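Pre-Purchase Inspection Checklist, Hand-Held Gripper Units
Trellbridge Office, Desk Trial
November 10, 2022

Covers the quote from Ernon for 6 hand-held gripper units with cameras, spare fingers and a service plan. Marked pass, fail or open. Comments are the inspector's and stay in when this goes to purchasing.

1. Finger mounts
Screws seated, no play at the plate: PASS
Comment: Fine on a new unit. Ernon would not put a figure on how long the plates hold up before the holes wear. Ask again, in writing.

2. Finger pads
Ribbing whole, no tears, no peeling at the edge: PASS
Comment: The pads are a wear part and the quote lists them as "included." Included how many times? The quote is silent. Budget for one spare set per unit until somebody signs something different.

3. Pinch points
Guard or warning label at the hinge: FAIL
Comment: No label on the sample. The manual mentions it on page 5, where it will do very little good for a person holding the tool.

4. Grip on everyday items
Bottle, mug, pen: OPEN
Comment: The sales sheet says "any desktop object." I don't accept "any." We agreed on a list of 3 items and I want each one tried full, empty and lying on its side where that applies. A capped bottle is the easy case. The mug is the one to watch, and the pen I expect to be a nuisance.

5. Camera view
Both fingertips visible while working: PASS
Comment: Very wide view, heavily bent toward the rim. Whoever judges distances from it will need practice. Training hours are not in the quote.

6. Work surface
Clear space in front of the operator, cables tied back, drinks capped: FAIL
Comment: Trial desk had loose cables across it and paper all over. Rees wants to put this down as "realistic conditions." It can be realistic and still fail a housekeeping check. Tie the cables. If we want clutter for testing, write down which clutter.

7. Power and charging
Outlets within reach, no daisy-chained strips: OPEN
Comment: There is a row of wall outlets behind the desk. I have not seen the charger, so I can't say whether it blocks the one next to it. Ernon says it is "compact."

8. Price
Unit price matches the quote: FAIL
Comment: The first sheet had the spare finger set at $232. The second sheet moved it into the service plan and the plan went up. I would like to see both on one page before January, when the quote runs out.

9. Second supplier
At least one competing quote on file: OPEN
Comment: Brarken has been asked and has not answered. Buying from the only people who called back is how we got the last label printer.

10. Storage
Locking cabinet, shelf deep enough for the tool with fingers attached: OPEN
Comment: Measure first. The budget has a line for the tools and none for a cabinet.

Result: HOLD. Two units at most for a longer trial, with items 3, 6 and 8 closed first — and no service plan until the wear parts are spelled out.

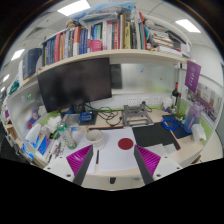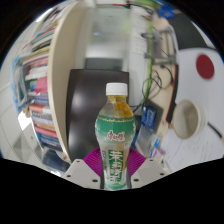 Reading time: 3 min

Desk trial, sample unit. Both views show the ribbed pads and the white finger plates checked under items 1 and 2. The second has a capped tea bottle between the fingers, and I count that toward item 4 for the bottle only, upright only.

Copies to purchasing and to the Rees office. Send changes as a marked-up copy — please don't edit the comments in place.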